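Progress note: Trullum household handling demonstration, Trammont site
Filed 2nd May for the Plitgate program manager

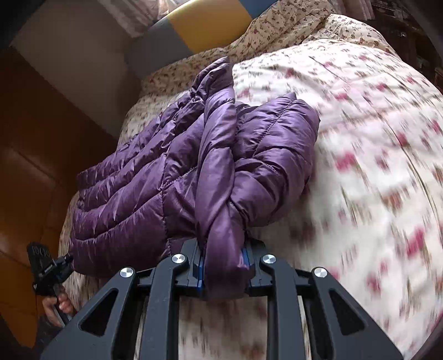 Puffer jacket task, bedroom station. Hand-held gripper closed on a fold of the purple jacket.

We went to Trammont with two questions from the last note still open. Can the Trullum group collect garment data in rooms that look lived in, and does any of it carry over to the arm? The visit gave us a fair answer to the first and very little on the second.

The bedroom station was the strongest part of the day. The jacket was bunched up on a floral comforter with more patterned bedding behind it, and that is closer to real life than the bare tables we were shown in December. A quilted shell is a reasonable choice of test item. It is slick and bulky, and the channels give the fingers a lot of wrong places to grab. The blue-lined fingertips can pinch a gathered edge. What we need to know is how often the jacket ends up folded, and the hosts had no log to hand over.

They quote 190 recorded runs for the quarter against a target of 100. I would not read much into that. The target was set before the Goh fixtures arrived and was low to begin with. Of the 190, only 22 are jackets. The rest are towels and pillowcases, and we have paid for those once already.

The arm demonstration lasted 10 minutes and used a hand towel. I asked to see the jacket tried on the arm and was told it was not ready for visitors. Fine, but the grant text says "outer garments" and it has said so from the start.

Spending is on plan. The Goh fixtures are paid for, and the travel line has enough left for one more visit.

Requests before the next payment:
– a plain success and failure log for every jacket run, with failed runs kept in
– one unedited arm trial on an outer garment, any result
– a written definition of "folded" that both sides can check against

I recommend releasing the equipment part now and holding the staffing part until the log arrives. The hosts have been told this is my view and have asked to reply in writing.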